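Notebook – Plitcombe gripper kit, trial unit, Wednesday

Kit on loan from Mutbridge, fitted to the bench arm. Purpose of the session: decide whether the standard contact pads are good enough for printed parts or whether we ask for the ribbed option in the quote.

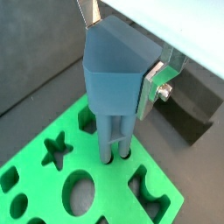

Two-legged printed part held by the flat pad, leg tips at the green shape board. Wrist camera.

Setup as left by Kjell. Grip force at 80 percent of rated, approach speed at the slow preset. Firmware as shipped. I did not touch the wrist offsets.

The part is a poor match for a parallel gripper. Thin walls that flare at the top, boxy section below, then the two legs with the crossbar between them. The pad needs a flat side to sit on, so the only sensible grip is on the body, and that puts the tips a long way below the contact point. Any tilt at the pad is magnified at the legs. The vendor's sample parts are all short blocks and don't bring this out.

Ran 20 placements from the same start pose. Result: 18 released without a fault, 2 stopped on the force limit before release. Both stops came after a regrip. Kagiso thinks the part rotates slightly against the pad when the fingers reopen and close on it. Plausible, not checked. To check it, mark the body with a pencil line level with the pad edge and compare after each regrip.

Wrist view: useful for the leg tips, less so for the far side of the part, which the body hides. Shadow at the tips makes contact hard to judge by eye. Go by the force trace for contact and keep the picture for alignment only. Ylva asked if the lamp could be moved. Try it, but log the runs separately.

Mechanical: bracket bolts checked with the torque wrench before and after, no movement. Bolt heads are easy to get at with the fingers mounted, better than on the Zotbridge unit, where the whole finger had to come off.

Documentation: pad replacement is on page 89 of the manual and refers to a drawing that is missing from our copy. Borghild has written to Mutbridge for it. No answer yet.

Open items:
Repeat at lower grip force, same start pose.
Pencil line test for rotation.
Ribbed pads – ask for a loan pair before anything goes in the quote.
Ask Dalen whether the finger brackets can be ordered singly.

Arm parked, part left on the bench shelf. Trial unit goes back at the end of April.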